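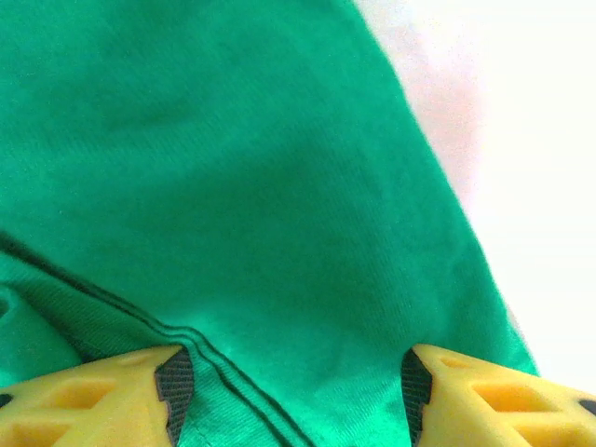 Notebook, June, 07:40. Keltdale visitor route, safety walkover, second pass. Chelsea Dawber took the river side, I took the road from the Flavarton bus stop to the lower car park. Waymark flags are still to be chosen. Orange disappears against the bracken by evening, so I am leaning toward a plain green cloth, emerald going to teal, fine ribbed weave and no print on it, which shows clearly against a white ground. The post plates would then have to be white. Ask Eugeniusz Domański whether the tourist office objects to green, given that the cycle route uses a similar shade.

Road section: 732 m from stop to car park, no sidewalk for the last 268 m. Visitors walk on the left with traffic behind them. The sign telling them to face traffic is in English only and sits past the point where they need it. Move it back to the gate – 200 m should do, check with wheel.

River side (Chelsea's notes, copied): 2 gaps in the handrail below the Nuttall footbridge. Stepping stones passable at low water. No depth marker. Emergency number on the board is the old one, still routed to the Flastville desk, which closes at 17:00. Phone signal drops at the bridge and comes back at the picnic area.

Rating for the leaflet: kept at "easy" for the road, changed to "moderate" for the river. Eugeniusz wanted one rating for the whole loop. Did not agree – anyone turning back at the bridge never sees the stones.

To do: new phone number on board, depth marker, price for handrail sections. Wheel is in the van, battery on the counter low.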